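Ticket 2372: Right gripper drops out of tracking mid-task
Status: Closed (reopened, closed, reopened, closed)
Component: Lullard handheld pair, right unit
Software: Plamari recorder
Raised by: Gedach bench team
Priority: Was "low". See below.

Initial report

Right gripper stops reporting its opening width partway through a run. The left carries on as if nothing has happened. Plamari doesn't raise an error. It holds the last good value and goes on recording, so you get a full-length file in which the right jaws never move again. The status light stays green throughout, green being the only colour it seems to know.

Expected: a value that changes when the jaws change.
Got: 57. Then 57. Then 57 until somebody pressed stop.

Task is the ordinary one, pick up the jar, put it in the bin. Bench has not been altered.

Update 1

Support asked us to restart Plamari. Restarted Plamari. Support asked us to restart the computer. Restarted the computer. Fault came back on the second run. Ticket was then closed automatically as "resolved by customer", and I have reopened it.

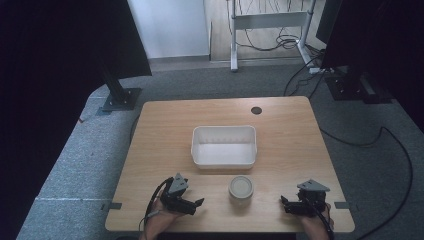

Update 2

Swapped the two data leads at the computer end, expecting the fault to move to the left gripper. It stayed on the right, so the port is off the hook and so is the Plamari channel. That leaves the gripper itself or the lead between it and the socket. I'd been blaming the gripper, mostly because it costs more. But the right lead comes off the unit and runs down beside the operator's hand towards the near side of the table, and with the jaws turned in to face the jar, any twist of the wrist has to be taken up by the cable. Tried it on purpose: gripper held still, lead wiggled near the plug, value froze at once. Let go of the lead, value stayed frozen. It only comes back after a reconnect, and that explains why it never looked like a loose connection in the logs.

Reply from Agbayani support

"Thank you for the detail. Please confirm the jaws open fully when the unit is powered and that nothing is obstructing the fingers."

Update 3

Confirmed. Jaws open, jaws close, fingers clear. The mechanical side has never been in question, and I say so in the first line of the ticket, but I accept that first lines are easy to miss.

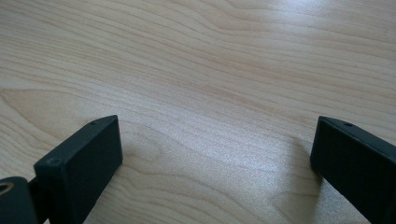 Also confirmed, before anyone asks, that the firmware is current. It is the version your page says is current. The page also lists a newer one as "recommended", and I have left that alone until the cable business is settled, as I would like to have one mystery at a time.

Update 4

Fitted the spare lead from the drawer. Ran the task 5 times with as much wrist as I could manage. No freeze. Put the old lead back, froze on the first go. Spare lead back in, fine again.

Marked the old lead with red tape and the word BAD. An earlier lead in the same drawer is marked "bad?" in someone else's writing, and I have not gone near it.

Priority raised to "high", and not for the cable. A recorder that repeats a dead value under a green light is a worse fault than a tired plug. We have 3 sets of recordings to go back through, and the only way to find the bad stretches is to look for a right hand that picks things up without closing.

Reply from Agbayani support

"We are pleased the issue is resolved. The held value is intended behaviour and prevents gaps in the file."

Update 5

Reopened. I would like the gaps, please. Failing that, a warning when the value is being held, or a column in the file that says so.

Reply from Agbayani support

"Passed to the Plamari team as a feature request. Closing this ticket."

Note for anyone at Gedach who lands here by searching

Leave slack in the lead before you start and don't let it hang from the plug. After every run, open the file and check that both widths change. If one has gone flat, throw out the whole run, then reconnect the gripper before the next. Replacement leads are on order. The feature request has a number, but the link to it asks for a login we don't have.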